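March
By the Grounds Desk

Irrigation accounts for most of the avoidable cost in commercial grounds contracts. At the Gbeho office park, the managing firm, Graduvix, pays for 310 spray heads across four lawns, two parking islands and a narrow strip along the loading road. An audit last fall found 173 of them running at the wrong pressure. High pressure breaks the spray into mist, which drifts onto pavement. Low pressure leaves dry rings between heads.
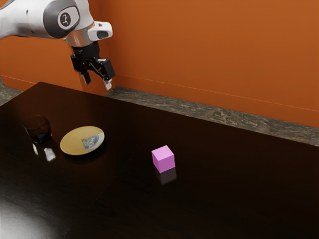 Pressure is set at the valve, but coverage is decided at the nozzle. Graduvix replaced the fixed nozzles on the north lawn with rotating ones, which apply water more slowly and suit the clay soil there. Spacing was left alone. A rotating nozzle throws separate streams, and each has to reach the next head. The layout is easiest to picture with the open two-finger gripper, its fingertips spread to either side: two streams leave one body at different angles, and the ground between them gets its water from the neighboring heads.

Scheduling came next. The old controller ran every zone at 5 a.m. for the same length of time, shade or sun. Tresum, the contractor, split the site into 12 zones by exposure and slope, and now runs the slopes in three short cycles with a soak period between them. Runoff at the loading road curb has dropped — though the strip itself still browns by July and may be converted to gravel and native grasses.

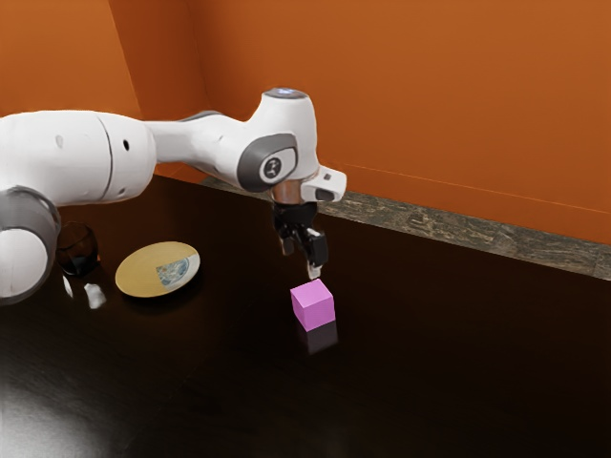

White robotic arm and a small pink cube on a dark, glossy tabletop.

Drovuva, a smaller campus on sandy soil, took the opposite approach and kept its spray nozzles, adding regulators at 170 heads. Run times there are shorter and more frequent. Both sites check heads monthly from April through October, with the zone map in hand and the valve boxes open.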